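Recording soap-to-dish episodes with the hand-held gripper
Tapsell project notes, updated April 4, 2024

Use this procedure for the bathroom object set. One episode is one pick and one place. The target is 3,000 episodes per object; the Drondari build of the logger is required.

Before you start

Charge the tool and wipe the lens. Check that both fingers close evenly and that no screws have worked out of the finger tips. Run the calibration script and wait for the second beep. If the reported finger width at full close is more than 2 mm, repeat the calibration.

Recording

1. Put the dish anywhere within reach. Move it after every ten episodes.
2. Put the soap down flat, away from the dish.
3. Start with the tool at chest height, fingers open. Press record.
4. Lower the tool at a steady speed and close on the rim of the bar, one finger on each side. Do not pinch the top face.
5. Hold still for one second before lifting.
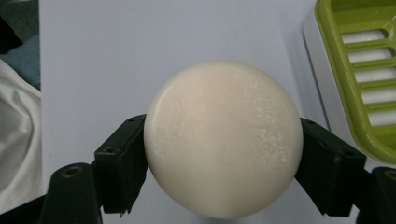 6. Carry the bar over the dish, lower it until it touches, then open the fingers fully. Letting go early teaches the policy to drop things.
7. Back away straight up and stop the recording.

If the bar slips, keep recording and try again once. Tag the episode "retry" and do not delete it.

Checking the batch

Run the filter at the end of each session. It rejects episodes with lost tracking or a missing open signal. In the December batch from the Sidodness site, 2,781 episodes passed. A session that passes at under 92 percent should go to Veronika Lüthi with the calibration log attached.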